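Wrist camera pose drifts when the gripper is inside a PC case – calibration or perception?

Forum > Manipulation software > Perception and control
Started Mar 13, 2026 – 9 replies

finstack
We are writing the software for a cell that takes hard drives out of desktop PCs. The planner is Grerivex, perception is our own code, and the wrist camera feeds both. On open targets the pose estimate settles in a few updates. Near a drive caddy or inside the case it wanders, and the approach either times out or stops on the force limit. Four wrist views so you can see what the estimator has to work with.
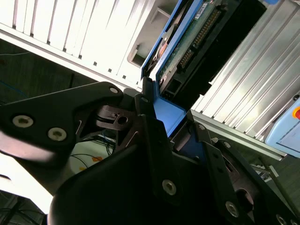
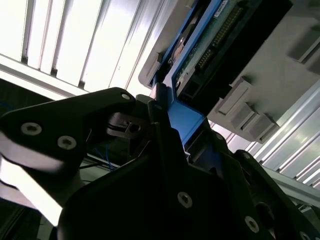
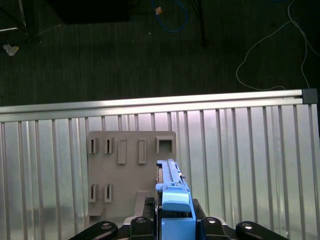
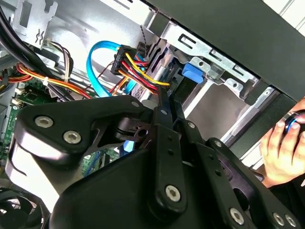
Wrist camera views: caddy at the ribbed panels, caddy in the grey housing, slotted board, open case with cabling.

Pose comes from edge matching against a CAD model. Camera runs at 20 Hz, the arm controller at 400 Hz, and we interpolate between estimates. Hand-eye calibration was redone in August and again last week with the same result both times. What would you look at first?

ohm_sweet
Do you mask the gripper out before matching? It fills the bottom half in the first one and the screws give lovely sharp edges. An edge matcher will happily lock on to those, and they never move in the camera view, so the estimate gets pulled towards "target is stationary relative to the wrist".

finstack
There is a mask, but it is a fixed polygon drawn with the fingers fully open.

ohm_sweet
Then it is wrong for every other finger position. Render it from the joint state. You already have the URDF, so it costs you one depth pass per update.

kettlelogic
I don't think the mask is the main problem. Look at the ribbed metal in the first and third pictures. Repeated parallel edges at near constant spacing are the worst case for edge matching, as the cost has a local minimum at every rib. I would log the residual against lateral offset and see whether it has a comb shape. If it has, no amount of masking the gripper will fix it.

ohm_sweet
Ribs only matter if the search window is wide enough to reach them. With a sane prior the window stays on the caddy.

kettlelogic
And where does the prior come from? The previous estimate, which is the thing that drifts.

ohm_sweet
Fair. Reset the prior from forward kinematics every cycle then, and let vision correct it by a bounded amount.

plumbob_2
Agree with the bounded correction. We did this on the Vusholm cell with a limit of 2 mm per update. If vision asks for more than that the update is rejected and a counter goes up, and once the counter trips the arm backs off along the approach axis and looks again.

Separate point: the bright areas. In the second one the slatted strip at upper left is washed out. If exposure is automatic, a patch like that pushes it down and you lose contrast on the dark parts. Lock the exposure, or meter only on the region of interest.

finstack
Exposure is automatic. I had it down as a lighting problem and left it alone.

kettlelogic
For the caddy itself I would drop edges and segment on colour. Blue against grey and silver is about as easy as it gets. Fit the board outline inside the blue region afterwards and you get yaw from the pin header.

plumbob_2
Careful with that. The third view has blue finger parts and the last one has a blue SATA cable and a blue release tab. Colour alone will give you several candidates. It needs the gripper mask first, so ohm_sweet's step comes before yours whichever of you is right about the ribs.

The last view is a planning problem as much as a vision one. Those power wires are not in any CAD model. Does Grerivex treat them as obstacles?

finstack
No. The collision scene holds the case and the drive cage only. Cables are ignored, and the force limit catches contact.

plumbob_2
I would at least put a padded box over the power connector and its bundle. It is crude, but it keeps the linkage out of there during the approach. There's also a hand at the right of that view, so check what your speed limits are when someone is at the case. The force limit on its own is not a protective measure.

finstack
Noted. Reduced speed is set in the arm's safety configuration, separate from the planner.

ohm_sweet
Back to timing. How do you stamp the camera images?

finstack
On arrival at the PC.

ohm_sweet
That alone could explain part of it. Stamp at exposure, or measure the latency and subtract it. Interpolating to the controller rate with late stamps gives an error proportional to wrist speed, and it will look exactly like bad calibration.

finstack
Update. I replayed 1,019 logged updates offline with the rendered mask and corrected stamps. Drift on the caddy approaches is much smaller. The residual plot does have a comb shape next to the ribbed panel, so kettlelogic was right about that part. Bounded correction is going in next. I have not touched the case interior yet.

kettlelogic
Post the plot when you can. I would like to see whether the comb spacing matches the rib pitch.

plumbob_2
Which exporter are you using for the logs? The Brirora one drops the camera stamp and writes its own unless you turn that off.

finstack
That is the one I used. Rerunning now.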